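Speaker notes: Packing play food so it comes back out again
Ghislain Morin, toy library evening session, 12/30/25

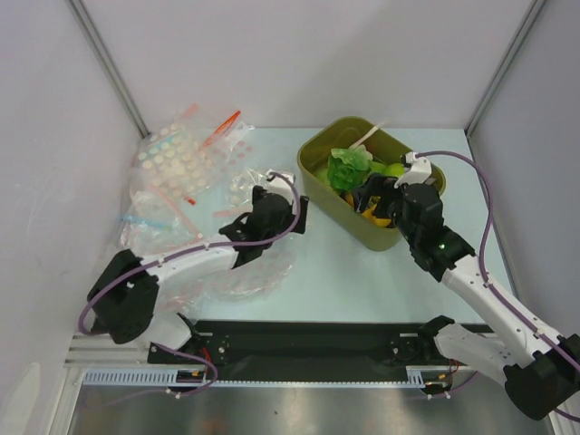 Start with the problem. Play food is the set families borrow most and the set we get back in the worst order. We had 294 food loans since June. Ask who has opened a returned set and found the lettuce missing. Wait for hands.

Slide 2. Two kinds of storage
Open containers for the vegetables and fruit. Clear bags for flat things and small things. A child can reach into a container. An adult packing up can see through a bag.

Say that we tried lidded boxes at Rurnov for a while. The lids went missing before the food did.

Slide 3. The container
Rigid plastic, rectangular, low enough to see into. Bulky pieces go in first, leafy ones on top. Long pieces can stand up at the back. Don't sort by color, it takes too long at the desk and the kids undo it.

Slide 4. The bags
Use resealable ones. Discs and slices go in flat, in rows, so a gap shows up right away. Press the air out before closing. Keep small discs in a smaller bag of their own.
Bags in a heap are slow to work with. Lay them out side by side before you start checking.
Pass the sample bags along the front row here. Get them back before the break.

Slide 5. Checking in a return
Container first, then bags. Berhanu Tufa timed this at the Pirzada branch and got roughly 85 seconds a set once people knew the order. Mention that his first tries were a lot longer.
If a piece is missing, write it on the card and lend the set anyway. Families would sooner have a set with no orange than no set.

Slide 6. Cleaning
Warm water, mild soap, towel. Everything has to be fully dry before it goes in a bag. Wipe the inside of the container too.

Questions. Someone will ask about cloth bags. They wash well, but you have to open each one to check it. Spare labels are on the table by the door, 36 sheets, one per person please.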